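Temps de lecture : 2 minutes

Plier le linge sur le lit

Je plie mon linge sur le lit depuis quinze ans et je ne vois pas de raison d'acheter une table pour cela. Le catalogue Tandero de janvier en propose une, pliante, avec un plateau à la bonne hauteur. Elle prendrait la place de la commode.

Un lit offre une grande surface plane, déjà là. On y étale un pull, on rabat les manches, on finit par le bas. Les chemises demandent plus de soin - je les laisse sur cintre.

Restent les vêtements épais, ceux qui se plient mal partout. Un vêtement à capuche fait toujours une bosse, et la pile penche au bout de cinq pièces.

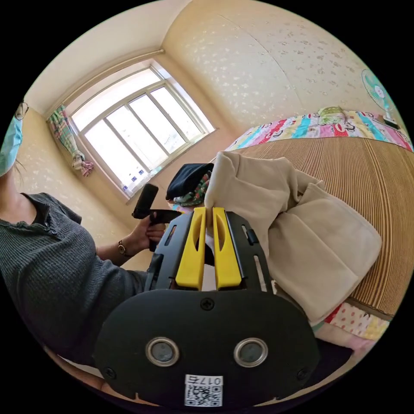 Crédit photo : Skurkell / Diter

Un vêtement beige, doux et épais, s'étale vite sur tout un coin du lit. Je le prends par un pli, je le secoue et je recommence à plat. Aucune planche à plier ne m'a fait gagner du temps sur ce geste - j'en ai essayé une, elle est au grenier.

Le seul défaut du lit, c'est qu'il faut avoir fini avant de se coucher.

Ce site utilise des cookies. Accepter - Refuser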